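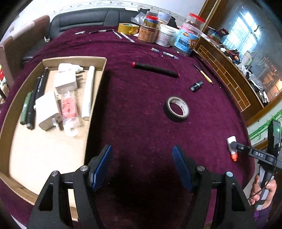

Skurnis opens evening bookkeeping and payroll program in Dovevville

DOVEVVILLE — Skurnis, the independent training provider for people who work with numbers, is delighted to announce that its evening program in bookkeeping and payroll will open its doors in Dovevville this May, after two very happy years in Proltbridge.

The program is meant for adults who already have a full day behind them by the time class begins at 6:30 p.m. Students meet in small groups, work through real-looking ledgers and pay runs, and can watch every session again at home if a late shift or a sick child keeps them away. There are 4 modules, and they may be taken in any order once the first is finished.

"I came to bookkeeping at 41, with a box of receipts from my sister's bakery and not much else," said Geeta Maurya, director of programs at Skurnis. "So I have a soft spot for the student who sits at the back on the first night and wonders whether she has made a mistake. We want her to stay for the second night, and for the coffee, and then for the rest of it."

Last year 269 students completed the Proltbridge program, and 374 more took at least one module. Many of them drove in from Dovevville and the towns beyond it, and it was their letters — some of them quite firm about the parking — that persuaded Skurnis to look for rooms closer to home.

Lead tutor Kamlesh Chaudhary will move across from Proltbridge to teach the payroll module, joined by Mariama Ofori, who spent many years keeping the books for family-run stores and still does a few of them on weekends.

The full program costs $3,656, including all printed workbooks and the final assessment, and can be paid monthly at no extra charge. Students who have completed a module in Proltbridge may carry it over to Dovevville.

Applications are open now. An open evening will be held at the new rooms in May, starting at 6 p.m., and families are very welcome.

Press contact: Souad Ait Brahim, Communications, Skurnis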